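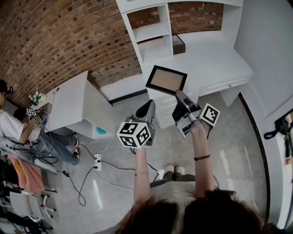

How to Prepare Your Stems for a Remixer

Filed under: Production basics
Updated February 14, 2026

If another producer is going to remix your track, they need the stems. Stems are audio files of the separate parts of the song, such as drums, bass, lead vocal and pads, all starting from the same point. This guide covers how to export them, name them and send them so the remixer can get to work without writing back to you.

It applies to any of the common music programs. Menu names differ a little, but the steps are the same.

Before you start

Save a new copy of your project and add "stems" to the file name. Do all of the work below in the copy. You will be switching things off and moving things around, and you don't want that in your finished session.

Write down three things: the tempo, the key and the sample rate. If the tempo changes during the song, write down the bar where it changes and the new value. Fletcher Nepia's track "Drevdale" drops by 14 beats per minute for the bridge, and the first remixer to get it lost an evening trying to work out why the vocal drifted.

Step 1. Clean up the session

Delete muted tracks and anything left over from earlier versions. Check for clips hidden after the end of the song. A stray cymbal hit two minutes past the last chorus will make every exported file two minutes longer.

Add short fades to the start and end of any audio clip that clicks. Clicks you can't hear in the full mix are easy to hear in a solo part.

Step 2. Decide how to group the parts

Most remixers want between eight and 16 files. Layers that make up one sound can be bounced together. Keep these separate:

Kick
Snare and claps
Hats and percussion
Bass
Each main synth or guitar part
Lead vocal
Backing vocals
Effects, risers and impacts

If your kick and bass were recorded as one loop, leave them as one loop and mention it in your notes.

Step 3. Deal with effects

Turn off everything on the master channel, including the limiter. Turn off sidechain compression too, unless the pumping is a big part of the sound. A pad that ducks under your kick will still duck when your kick is gone, and the remixer's kick may land somewhere else.

Leave on any effect that makes the sound what it is: distortion on a bass, a chopped delay on a synth, a filter sweep you drew in by hand.

For vocals, export two versions. One is dry, with tuning and basic cleanup only. The other is wet, with your reverb and delay. Viktória Antal, who sang on the Festgate EP, also sends her doubles as their own files - worth copying if you have them.

Step 4. Export

Set the start of the export to bar 1, beat 1 for every file, even if the part doesn't come in until the second verse. The silence at the front is what lets the remixer line everything up. Set the end a few bars after the song finishes so reverb tails aren't chopped.

Use these settings:

Format: WAV
Bit depth: 24-bit
Sample rate: same as your project
Normalize: off
Dither: off

Leave mono parts in mono if your program gives you the choice. Don't send MP3s. They add a small gap at the start and the timing will be off.

Step 5. Name the files

Put the song title first, then the part, then the tempo. For example:

Macedo_Kick_124.wav
Macedo_Bass_124.wav
Macedo_LeadVox_Dry_124.wav
Macedo_LeadVox_Wet_124.wav

Names like "Audio 7 bounce final 2" are no use to anyone.

Step 6. Check your work

Open an empty project at the right tempo and drag all the files to bar 1. Press play. It should sound like your song without the master processing. Solo each file and listen the whole way through. It's dull, but a missing harmony or a cut-off tail is hard to spot any other way.

Step 7. Send the folder

Put the stems in one folder with a mixed-down copy of the original song, any MIDI files for the main melody and chords, and a plain text file with the tempo, key, credits and deadline. Zip it. A full set of 24-bit stems for a long track can run past 2000 MB, so use a file transfer link instead of email, and check when the link expires.

Common problems

The stems are louder or quieter than the mix: check that the master fader is at zero and normalize is off.

One part is late: look for a plug-in with high latency on that track. Freeze the track and export again.

The vocal sounds thin: you may have exported only one of two layered tracks.

Comments

Rónán Conneely
Should group bus compression stay on? My drums go through one.

Aidan Nic Aodha
Turn it off for the single drum files. I add one extra bounce of the whole drum group with it on and label it DrumBus.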